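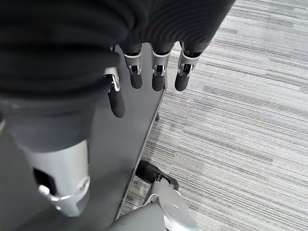

What I wanted to do

My project this term was teaching the Fandlow hand to pick things up by copying me. The Fandlow is the four-fingered one with the black fingertips, and I got very attached to it (my roommate would say too attached). The idea is simple enough to explain at dinner: you move, the robot moves, the computer saves everything, and later you train a model on what got saved so the robot can try it without you. Doing it took me from January to the end of April and a lot of cold coffee.

I had two ways to show the robot a task. One was by hand, where you put the arm in its floppy mode, grab it, and push it through the motion yourself. The other was by remote control, wearing a sensor glove and watching the robot from a chair. I figured I'd try both on the same jobs and see which one gave me better training data. My guess going in was the glove, by a mile!

The tasks

There were 4 tasks: pick up a sponge, move a cup from one mat to another, pull a sock out of a bin, and drop a tennis ball in a bucket. I kept them boring on purpose. My first proposal had the robot folding a shirt, and my advisor wrote "next year maybe" in the margin, so okay.

Recording by hand

Pushing the arm around is fun for the first ten minutes and then your shoulders start to complain. You get a great feel for where the arm wants to go, and you can feel it bump the table, so my paths came out nice and smooth. The trouble is the fingers. I only have two hands, and with one on the wrist and one on the forearm there's nothing left to close four robot fingers with. I ended up using a foot pedal that closed them all together. It worked fine for the sponge and the ball. The sock was awful, the fingers kept shutting on air and I had to toss a whole afternoon of recordings.

Recording with the glove

The glove runs through a program called Beden, which reads my finger bends and turns them into finger angles for the robot. I have five fingers and the robot has four, so I left my pinky out of it and after a day or two I quit noticing. What I did notice was the delay. Beden showed 200 milliseconds on a bad day, and that's enough to make you overshoot a cup and knock it right over. I learned to slow way down, almost like moving underwater, and then the cup mostly stayed up.

One thing I'd do differently: recalibrate the glove every single session. I skipped it one Wednesday since I was in a hurry, and the thumb was off in every recording I made that day.

What I ended up with

I recorded 700 demonstrations in total, both methods together. Then I watched all of them back (yes, all of them) and threw out 194 for dropped objects, bad calibration, or me sneezing. That left 506 for training, which I did on the lab computer in Rees, usually overnight.

The sponge and the ball came out well with either kind of data. For the cup, the by-hand model was steadier, which I did not see coming. The glove model picked up my little hesitations and copied them, so it would hover over the cup just like I did! The sock only ever worked with glove data, and even then it missed plenty. I think closing the fingers one at a time matters a lot for cloth.

Still to do

I'd like to try a mix, with the arm path shown by hand and the fingers added after with the glove. I also want to record from more starting spots, as both models got confused if I moved the bin even a little. The recordings are in the Punier folder on the shared drive, sorted by task, with the rejected ones in their own subfolder.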